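We got our slab, and other news from the mud

Okay, so the last time I wrote about the addition I was complaining about survey stakes, and a few of you wrote to ask whether the thing was ever going to get built. It is! We have a slab! I walked on it in my office shoes and I was more excited than a grown woman should be about a big gray rectangle.

For anybody new: I run the front office at Nukura, which makes window screens and storm doors out on Murkolach Road in Latden, and we're adding 3,000 square feet on the back of the shop for a finishing room and a proper loading dock. I know nothing about construction. I got put in charge of "coordinating" it since I'm the one who answers the phone. That was in the fall, and I have since learned what a control joint is.

The contractor is Tôn, a small outfit from the other side of the county, and our superintendent is Lợi Hầu. He drives a truck with so many clipboards on the dash that I don't know how he sees the road. He calls me every morning at 6:45, which I hated for the first month and now sort of look forward to (he's very funny before coffee, and I'm not).

The great downspout argument

I have to tell you about the downspouts, because they took up more of my spring than my own family did.

The back of our existing building has always drained onto the gravel, and the gravel has always drained toward the neighbor's fence, and everybody was fine with that for thirty years. Then you go to put a roof over ground that used to soak up rain, and suddenly the town wants to know where every drop is headed. Fair enough. Our first plan had the new downspouts tying into an old storm line that shows up on a drawing from when the place was built. Lovely drawing, very neat lettering. Lợi had his crew dig for that pipe in three different places and there's no pipe. There may have been a pipe in somebody's imagination.

So then it was either a new line all the way out to Murkolach Road, which is 130 feet of trench right across the spot where our delivery trucks turn around, or a shallow basin along the east side that holds the water and lets it go slowly. I wanted the basin. My boss wanted the pipe because he pictured mosquitoes. The engineer wanted the basin too but wanted it bigger, and bigger meant losing parking spaces, and if you have ever worked anyplace with a parking lot you know how that conversation went.

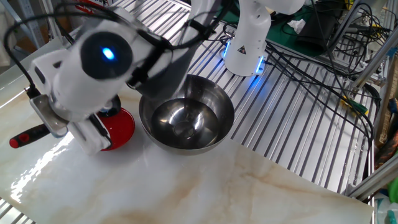

Red pot, steel bowl, marble-patterned tabletop.

We ended up with the basin. It took out four spaces and I gave up mine, so please think well of me. It's just a grassy dip for now, or it will be grassy when something grows in it. Right now it's brown and has a traffic cone in it that I keep meaning to fetch.

Pour day

If you've never been around for a slab pour, go find one. They start so early! I set my alarm for 4:30 and got there with doughnuts and the first truck was already backing in. There's a pump with a long boom that swings over the forms, and a guy who steers it with a box on his belt, and then a whole line of people in rubber boots who move like they've all rehearsed it. I stood where Lợi told me to stand (by the fence, on the pallet, "and stay on the pallet") and I didn't say a word for two hours. My coworkers won't believe that part.

The scary bit was the weather. The forecast had been wobbling all week and there was a thin line of rain to the west of us that I kept refreshing on my phone like it owed me money. Lợi had plastic sheeting rolled up and waiting along one side. He'd look west, look at the slab, look west again. Around the time they got the big finishing machines on it, the ones that look like ceiling fans lying on their backs, the rain slid off to the north and I about cried.

Then comes the part I didn't expect, which is that you have to leave it alone. I figured concrete dries and you get on with it. But it cures, it doesn't dry, and I've been corrected on that word often enough that I'm passing it along. They sprayed something on it and cut the joints the next morning and then for a week it just sat there being a slab. I ate my lunch looking at it.

What it's costing us (in aggravation)

I'm not going to put our budget on the internet. I will say there's a line in there called "allowances" and I'd like everyone planning a project to go and read theirs tonight, with a highlighter. Ours had an allowance for door hardware, and I thought, well, how much can a doorknob be. It's closers and panic bars and hinges and a keying schedule. We went over by $2,000 before anyone had hung a single door, and a good chunk of that was me asking for the dock door to be on the same key as the office. I stand by it. I have carried that ring of keys for eleven years.

The other thing is the questions. There's a log of every question the builder asks the architect, and each one gets a number, and I'm copied on all of them. We're at 37. Number nine was about the color of the caulk. Number twenty was about whether number nine had been answered. I've started reading them out loud in the break room and they've got a following.
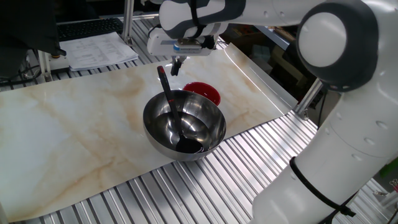
Steel mixing bowl with the black spoon in it.

I don't want to make it sound like it's all been a headache, though, because some of it has been really pleasant. The guys on the screen line have started taking their breaks out back to watch. One of the welders asked if he could see how the anchor bolts were set, and Lợi spent half his own lunch showing him with a template and a tape measure. And the neighbor, who we were all sure would have something to say about the noise, came by to ask if she could have the topsoil we were hauling off. She got the topsoil. She sent over rhubarb. I don't care for rhubarb but I was touched.

Steel, maybe

The steel is supposed to show up in June. I say "supposed to" because it was supposed to show up before that, and the fabricator has moved us twice. Lợi says he'll believe it when he sees the truck, and he's got the crane penciled in with a second date behind it. Meanwhile the anchor bolts are sticking up out of the slab with orange caps on them, which keeps people from getting hurt, and I've still managed to snag a coat on one.

We also still owe the architect an answer about windows. The finishing room wants north light, so that's easy, but the break room end could have two small windows or one big one, and you would think a company that makes window screens could settle this quickly. We cannot. Sales wants the big one for showing off product. The shop wants two because you can get a cross breeze going if you prop the door. I'm with the shop. I've done August in that building.

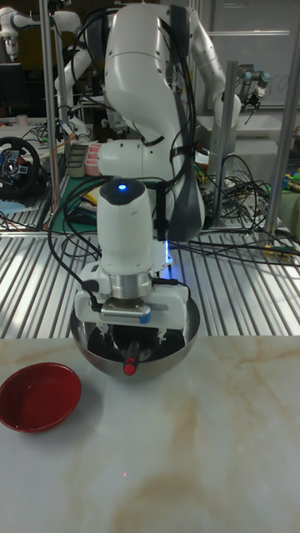
Things I'd ask on day one if I had it to do over

Who calls the town for inspections, us or the builder? We both thought it was the other one, and we lost a couple of days on the footings over it.

Where will the crew park? Ask before they arrive. Ask in writing.

Can somebody mark the buried lines on our side of the meter? The utility people came out and painted theirs, and the paint stopped at the meter like it had hit a wall. Past that point you're on your own, and we had an old air line nobody had thought about since the compressor moved.

What happens to the back door while the back of the building is a construction site? Ours was an exit. The fire marshal was nice about it but we needed a temporary path with a railing and lights, and that got built in a hurry on an evening when I had tickets to something.

And get the superintendent's cell number, and find out when he gets up.

I'll write again when there's steel in the air. If you're in Latden and you want to come look, stop at the front office first and I'll walk you around. Wear boots, the east side is still pretty soft, and if you see my traffic cone down in the basin, leave it, I've gotten attached.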